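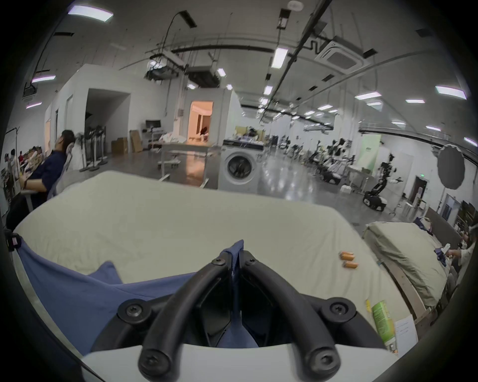

Can a machine do my laundry yet? I've been asking that since October, and on Monday, April 27, 2026 I finally got a proper talk about it from Luminița Barbu, who works on cloth handling at Clemis. Folding is still the hard part, she told me. A gripper can pinch a bit of blue cloth and pull it up into a peak, sure – but then it has to work out which bit it's got!
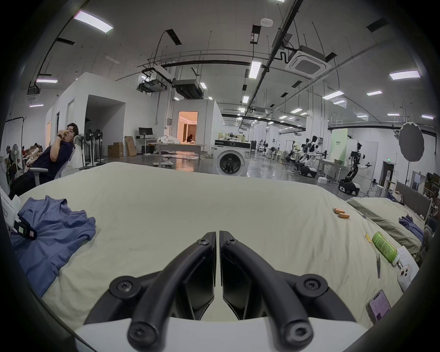 So how long does a shirt take? On a good day, 2 minutes for the Clemis setup, and I can beat that half asleep.

Her team has logged 392 folding tries on their Radu software so far (they grade every single one, which sounds like my mother). Towels are the easy marks. Anything with sleeves drags the score way down, and hoodies aren't even on the list yet.

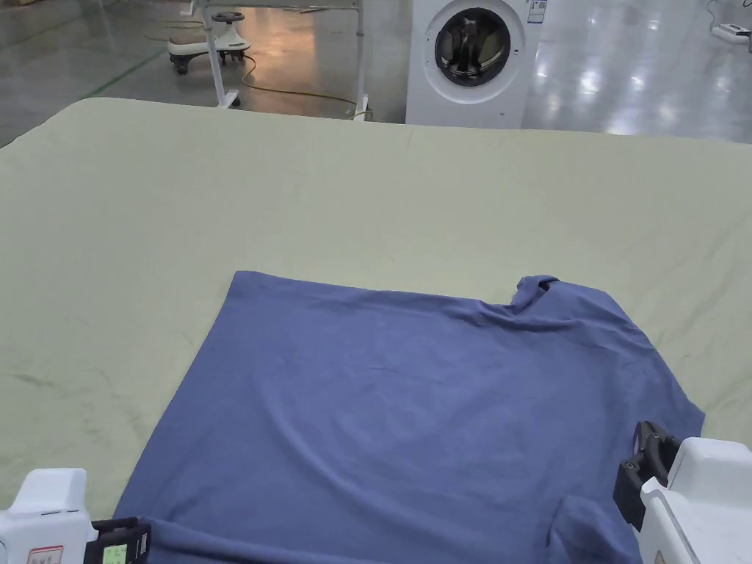
Will shops get this before homes do? Probably shops, Luminița thinks, where the same shirt comes down the same counter all day long.

Narmont, the clothing chain, wants to try it in 2 stores, mostly for the returns pile. I used to work a returns desk and I'd have handed that job over in a heartbeat – the buttons alone!
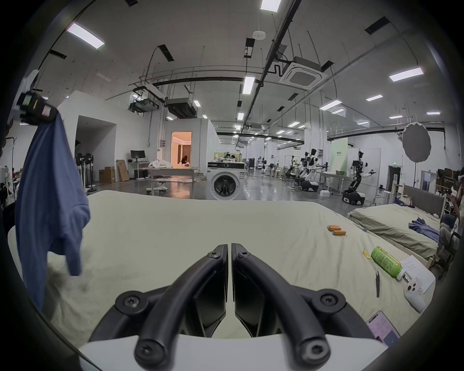
The other firm in the running is Joltex, and they're skipping shirts and going straight for bed sheets. I've asked to see a fitted one done.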